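Humanoid in the shared workshop – grip problems

boltbucket
Finally got both arms going at Grorbridge. Grip force still a mess. Using the plastic bin for handling practise, both hands on the rim. 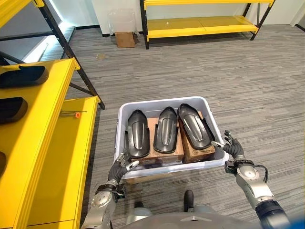

Two hands on the bin, shells and boxes inside

Force limit's at 40 percent. Any higher and I reckon the rim cracks.

Yannick Bodin
40's way too low mate. Try 60 and pad the fingertips.

boltbucket
They've got pads. It's the thumb I don't trust – calibration drifts after about 4 runs.

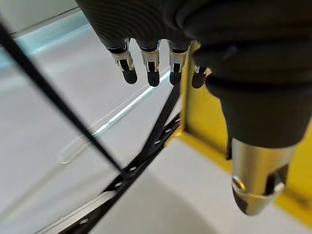
Hand over the work area, thumb nearest

Frauke Kasten
Drift is your cable, not the thumb. Had the same on the Bomaveck board. Reroute it before you touch the software.

boltbucket
Maybe. Redid the offsets this arvo anyway, 1,325 lines of log to get thru. Next job was reaching in to the yellow unit.
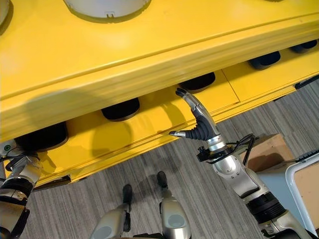 Right gripper up at the yellow ledge

Yannick Bodin
Still say force. Cable wouldn't give you drift on one axis only.

boltbucket
Back to the bin after that, one hand picking, colour of the shells doesn't help the vision much.
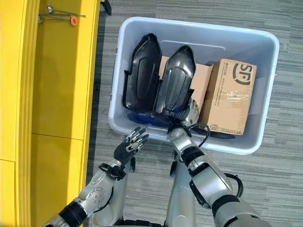
Shewit Assefa
Dark glossy plastic is murder for depth cameras. Matte tape on the ends, cheap as. And Frauke's right re the cable.

boltbucket
Ok ok, cable first. Will post the logs tonite.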